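Laka: towel handling cell, Bastby
Progress report to Eduvside, equipment and budget
Reporting period: to end of March

1. Spending
The arm and controller were bought in the previous period. Spending in this period was 2,975 euros, most of it on the second gripper from Adamczyk and its mounting plate. Cabling and a spare power supply came to 345 euros. Both amounts are within the approved equipment line.

2. Equipment status
The second gripper is fitted and in use on the towel task. Fingertip wear remains the main running cost. Tape is a stopgap and is replaced by hand. A set of moulded tips is quoted at 49 euros, with delivery in six weeks. We propose ordering two sets from the consumables line.

3. Trials
The target for the period was 200 grasps on terry cloth. This was met in the last week. Flat cloth is still slower than bunched cloth, as the fingers need a raised fold to close on. No change to the arm is planned on this account.
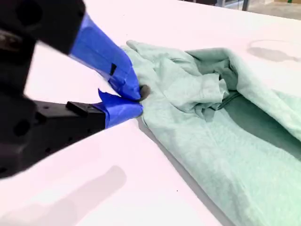 Adamczyk replied to our query on the moulded tips that the quoted price holds until June, and that a softer grade could be supplied for the same money if the order is placed as one lot.

4. Requests
Approval to order both sets in one lot.
Approval to move the purchase of the second table to the next period. The present table is adequate for single-item work.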